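# About Sirkside

Sirkside is a small film distributor and screening outfit with an office above a dry cleaner's in Tiscombe. We buy the British rights to films that other people have sensibly decided not to buy, and then we drive them round the country until somebody watches them.

The company was started by Mārtiņš Stankevičius, who had spent years subtitling other people's comedies and wanted to find out whether the jokes worked in a room. Some did. The first film we released was *Toker*, a two-hour drama about a ferryman who dislikes water. It opened on one screen in March, to 29 people, and went on to play in village halls for most of the following year. We still get letters about the ending, mostly asking what it was.

## What we do

We look for features from the Baltic states, the Balkans and anywhere else with long winters and strong character actors. It's the actors we tend to fall for. A good supporting player can carry a film past a weak script, a missing budget and a dog that won't sit, and we've released proof of all three.

We watch some 300 submissions a year and take on five or six. Every one gets new subtitles, written in-house and argued over at length. The record is a whole afternoon on a single swear word in *Luik* — the director rang in to vote and was overruled.

We also run the Sirkside Season, a touring programme for halls, libraries and arts centres without a cinema of their own. We bring the projector, the screen and the film. You bring the chairs and, if possible, the audience.

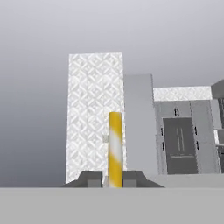
Hire for a single evening is £400, or £950 for a run of three, with travel included as far as the van is willing to go. Smaller film societies should ring us before deciding they can't afford it. We've been paid partly in cake before and our accountant has learned to live with it.

## Working with us

Film-makers can send a screener link at any time. We reply to everyone, though slowly, and we don't give notes unless you ask. If you do ask, Mārtiņš will want to talk about your second act. Set aside an hour.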